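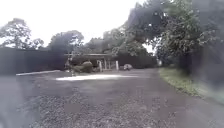
The gravel yard and the open-sided shelter, from a teaching drive.

Teaching a small rover to drive on gravel by showing it how

Posted 21 October 2020

This page covers collecting driving examples for the Nunorus, our outdoor rover, so that it can learn to steer itself up an unmade road. You drive, it watches, and in theory it picks up your good habits. In practice it picks up all of them, including the little wiggle you do when you are bored.

What you need

A charged Nunorus, the handset, a laptop with Castik (our recording program) installed, and sensible shoes. Bring a spare battery too. The gauge on the main one is an optimist.

Before you drive

Start Castik and make a new session. Give it a name you will understand in December. We have a session called "test final new", and it is neither of the last two.

Check that the steering trace moves when you move the stick. If the line stays flat, unplug the handset, plug it back in and restart the recorder. Do this before you walk to the far end of the road.

Driving the runs

Press record, wait for the light to go steady, then set off at walking pace. Keep going until you reach your stopping point, come to a halt, and only then press stop. A run that ends while the wheels are turning teaches the rover that stopping is somebody else's job.

Do the route in both directions. After that, record 3 runs where you begin badly: too far left, too far right, and pointing at the hedge. Start recording at the bad position and steer back gently. We left these out the first time, and the Asfaw model drove beautifully until it drifted off line, at which point it had no ideas whatsoever.

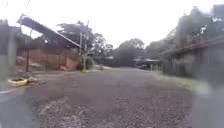 Line is the thing most people get wrong. Pick where you want the rover to travel and hold it there, even if it feels dull, because two drivers with different tastes will average out into something neither would own up to. Leave plenty of room for clutter at the sides, such as the yellow object and the little heap of debris by it on the left, and pass it the same way on every run. If you swerve late on one run and early on the next, expect the model to do both.

Sorting what you have

Open the session in Zumport and throw out anything with a dropped signal or a sneeze in the steering. Our first set had 295 runs, and 162 survived. That hurt, but the model trained on the smaller set was far easier to walk beside.

Mark the recovery runs with the "recovery" tag before you export. Zumport will not remind you. Copy the export to 2 drives, label them, and put the rover on charge before you put the kettle on.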